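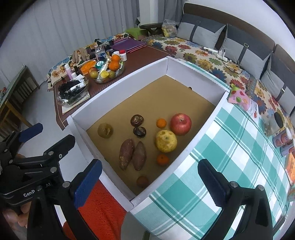
Shahla Mahmoudi asked, on reading the draft of this entry, whether the group intends to claim that produce sorting is a solved household chore. Her position is that a chore is finished only when the person who assigned it has no reason to go back and check, and that by this standard very little of what we record can be called finished. Her remark is entered first at her request.

Tuesday, September 1, 2020
Notebook 2, household chores. Entry by Setareh Daneshvar. Read by B. Rostami and S. Mahmoudi.

Subject: putting away mixed fruit and vegetables, as one part of the Gasidum chore list.

The chore as written on the list: "Take mixed produce from a shallow open box and put each piece where it belongs." The list does not say where each piece belongs. Anneliese Wiegand drafted the line in March and has agreed to revise it. In her own kitchen, sweet potatoes go in a dark cupboard and apples go in a bowl, and she had assumed that this was general practice. It is not the practice in mine.

Contents. The box holds a large red apple, a big yellow fruit shaped like a pear, small orange citrus, two sweet potatoes, two glossy dark brown pieces resembling chestnuts, and some duller round fruit. The names of the last group remain open. Two colleagues gave different names for the brownish-green one, and I have left the field blank in the log. A machine cannot be marked wrong on a label that we are unable to agree on ourselves.

Grasping. The sweet potatoes lie side by side, and the question is whether a finger can be placed between them without pushing both. The two dark pieces nearly touch and raise the same difficulty at a smaller size. Pieces near the wall need a separate approach, as a finger must pass between the fruit and the side of the box. The present chore sheet treats all of these as one action, "pick." I recommend that it be divided into open pick, pair pick and wall pick.

Condition of the fruit. The yellow fruit has brown blotches at the stem end. A person putting away groceries would decide at that moment whether to eat it first, cut it up or throw it out. The chore sheet has no provision for this decision. Behrouz Rostami considers it a separate chore and would like it kept off the Gasidum list until placement is reliable. I have recorded his view but do not share it. A household that must inspect every piece after the machine has handled it has been spared only the lifting.

Surroundings. Chores of this kind should continue to be recorded among ordinary household goods. The shop-floor list prepared at Flultstead assumes a cleared bench and a fixed bin, and the two lists should not be compared on a single score.

Log. The combined log for both lists now stands at 548 entries. Entries made under the old wording of "pick" are to keep that wording and are not to be relabeled from memory.

Assessment. For firm, separate fruit in an open box, I would expect a machine to be useful within the limits of the present sheet. For paired or wall-side pieces I make no statement. For judging ripeness or damage, the answer at present is no.

To do:
Wiegand: revised wording, with a destination for each kind of produce.
Rostami: written objection on the condition question, one page.
Daneshvar: split "pick" into three codes and send the new sheet to Nasrin Babaei for approval.
Open: name of the brownish-green fruit.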